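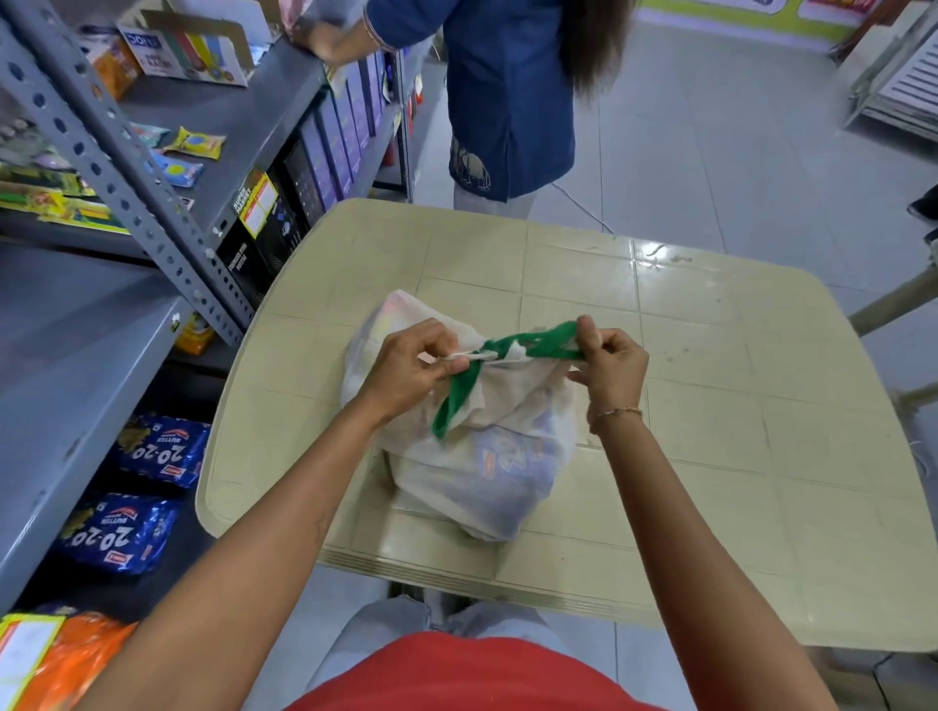
Bags and carrying: your questions

Do I need to bring my own bag?
It helps. Shoppers at our Putness and Drirnen stores can use any clean bag from home. Paper bags are sold at the register for 12 cents.

How do I close a bag with fabric handles?
Bring the handles together over the top and tie them once. A single knot is enough for dry goods and easy to undo at home.

What should go in first?
Cans and jars, then boxes. Biscuits and snack packets go on top - they break easily.

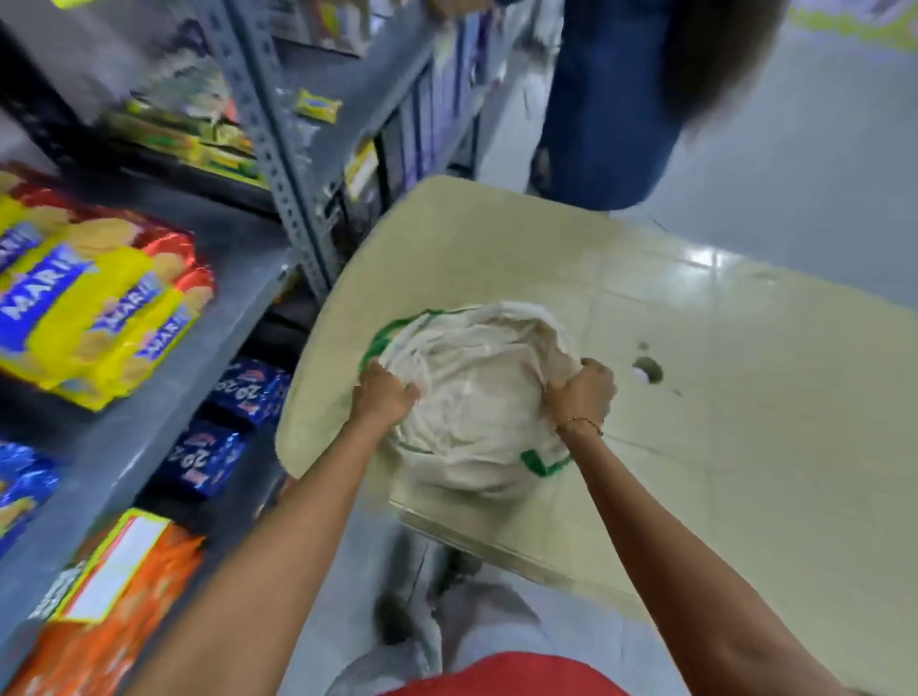
Holding a white bag with green trim open by the rim, next to the biscuit shelves.

Can I pack as I shop?
Yes. Please take everything out again at the register so it can be scanned.

Can you deliver my bags?
Lambrechts, our delivery partner, takes orders of up to 2 bags from the Putness store only. Book before noon for same-day delivery.

I left a bag at the store. What now?
Call the service desk at extension 275 and have your receipt ready. Bags left since September are kept at the Drirnen store. Food that needs a fridge is not kept overnight.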